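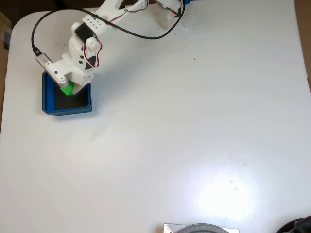
The blue Nudik tray on a white table, with a lime green block in it.

Nudik square tray, blue

I bought the Nudik tray in June after stepping on one too many small blocks in the hall. They come in a pack of 3 and the pack cost me £35 including postage. You can get them singly but the postage is the same, so it hardly makes sense unless you only want the one.

It is a simple thing. Square, blue, raised walls all the way round, a darker blue rim and a black floor. There are no handles, no lid and no dividers. If you want compartments, look elsewhere. I had an Ikitz tray before this with a lot of little sections and I found I spent my time deciding which section things should go in, and then ran out of sections.

What I use it for

Mostly small coloured blocks, the sort used for counting and sorting with younger children. I look after my sister's two in the afternoons and they go through a lot of them. I also use one for screws and picture hooks when I am doing jobs round the house, and the third has ended up next to the sewing machine with buttons in it.

The black floor is the reason I would pick this over a plain white or wooden tray. Bright pieces show up on it at once. Lime green, as in the photo, is the easiest of the lot to spot, and yellow and orange are nearly as good. Dark navy pieces are harder, and black buttons disappear. I keep the black buttons in a jar now.

Our table is white and large, and on that the blue walls are easy to see as well. The younger child understands "put it in the blue" without any further explaining. Before, with a white dish, half the blocks went beside it.

The walls

The walls do their job. A block dropped in from a normal height stays in. If it is thrown, it may not. They are low enough that a small child can reach over without knocking the tray, and picking up a single piece from the middle is no trouble. Pieces right in the corner are more awkward, particularly with big fingers, and I usually slide them out along the wall first.

I tipped a bag of 100 blocks into one to see how it coped. They fitted, but in a heap, and as soon as anyone started rummaging a few went over the side. For sorting you want far fewer in at a time. With a couple of handfuls it is comfortable to work from.

Sliding about

On a smooth table it moves if you push it. This is my main complaint. My friend Natália Doležal has the same trays in her classroom cupboard and puts a square of non-slip drawer liner under each one. I have copied her and it works well, though it would have been nice to have something in the pack. On a tablecloth it stays where it is.

Cleaning

Warm water and washing-up liquid. I have not put it in the dishwasher, and the leaflet does not mention dishwashers either way. Dust and crumbs show up on the black floor very clearly, more than they would on a lighter colour, so it looks as if it needs cleaning before it really does. Pale biscuit crumbs are the worst. I wipe it with a damp cloth at the end of the afternoon.

After 3 months the floor of the one the children use has some fine scratches, visible when the light comes in from the side. The rim has not chipped. The button tray still looks new.

Storage

They stack, but not inside one another, so the pile takes up more of the shelf than I expected. The Boutros ones I looked at in the shop do nest, and cost a bit less. They only came in cream though, floor included, and I wanted the dark floor.

Delivery and the seller

Ordered from Bralanside. One tray arrived with a crack across a corner. I wrote to them and got a reply from Chenxi Qiu the next morning, and a replacement was sent without my having to post the cracked one back. The packing was a single layer of paper, which I don't think is enough.

Good points: pieces are easy to see, nothing fiddly about it, walls a sensible height, easy to wipe.

Bad points: slides on a smooth table, shows crumbs, does not nest, poor packing.

Would I buy them again? Yes, for the blocks. For the screws any old tub would have done. Four out of five.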